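Twal Docket Tracker: six months in a two-person law office

I handle criminal defense in a county with one courthouse, two judges who hear felony matters, and a clerk's office that posts its calendar as a scanned page. Our office is me and a paralegal. We had been keeping court dates in a wall calendar and a shared spreadsheet until May, when a bond hearing was moved up a day and we found out from the bailiff. I bought a subscription to Twal the same week.

Twal is a docket and deadline program for small firms. It runs in a browser and there is a phone app. You enter a case number, pick the court, and it checks the court's site for new filings and changed settings. It also counts deadlines from whatever event you give it, such as an arraignment or a ruling on a motion. I paid for the plan with two users. There is a larger plan with billing and a client portal, which I did not try.

Setup

Setup took most of an afternoon. The import from our spreadsheet worked for case numbers and client names but dropped every note longer than a line or so, and we had to paste those back in by hand. Co-defendants are a weak spot. In a case with three people charged under one number, Twal made three separate matters and sent me the same notice three times. Support told me how to link them, and the steps are in the help pages if you search for "related parties." Searching for "co-defendant" finds nothing.

You also have to choose a rule set for your state. Check it against the actual rules before you trust it. Ours had the right number of days for a notice of appeal but treated a court holiday as a working day. I reported it and it was fixed within 6 days.

Daily use

The morning email is the part I use most. It lists the day's settings with the courtroom, the judge and the charge, and it flags anything that changed overnight. On most days I read that and don't open the program at all until after lunch.

Alerts for changed hearings come by text. In our county they arrive within a couple of hours of the clerk posting, and that delay is on the county's end. When a case was transferred up from the lower court, Twal lost it until I typed in the new number. I would like it to catch transfers without help, but I don't know of a program at this price that does.

Custody cases can be tagged, and a tagged case shows the number of days held next to the client's name. I have used that number in two bail arguments. You can set a warning at whatever day you like - mine is at 90. The count keeps running after release unless you remove the tag, so somebody has to remember to do it.

The phone app is slower than the website. It is fine for looking up a courtroom in the hallway. I would not enter a new matter on it.

Documents

You can attach files to a matter, and scanned police reports become searchable after a few minutes. Handwritten pages do not. Body camera video has to be stored somewhere else, as there is a size limit per file and most of ours go past it. We keep video on an Endico drive in the office and put the folder name in the notes.

Compared with Ornance

I used the Ornance trial for a month before this. Ornance has a better calendar view and its reports look nicer when printed. It did not cover our lower court at all, and most of my cases start there. Rami Moussa, who practices two counties over, has stayed with Ornance and has no complaints, so it depends on which courts you are in. Call either company and ask about your court by name before you pay. 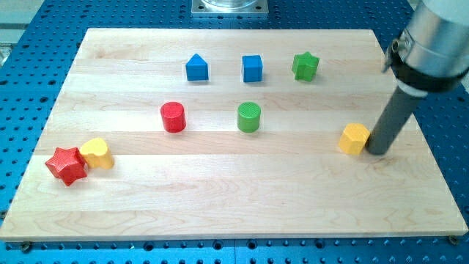 OFFICE & PRACTICE TOOLS

Price and support

The two-user plan is billed yearly. Monthly billing is offered but costs more over the year, and you can't switch partway through a term. Adding a third user moves you up to the next plan, even if that person only needs to read the calendar.

Support is by email and phone. I have called 6 times. I reached a person on all but one of those calls, and the other was returned before 5 p.m. The staff know the program well and know less about court procedure, so explain what you need in plain terms.

Would I renew

Yes. We have not missed a changed setting since we started. I still keep the wall calendar, and my paralegal still checks the clerk's page before she leaves at night. The linked-party setup should be easier and the app needs work. For a small defense practice with cases in more than one court, it does the job it is sold for.

Contact us | Copyright Potport Legal Review. All rights reserved. | Back to top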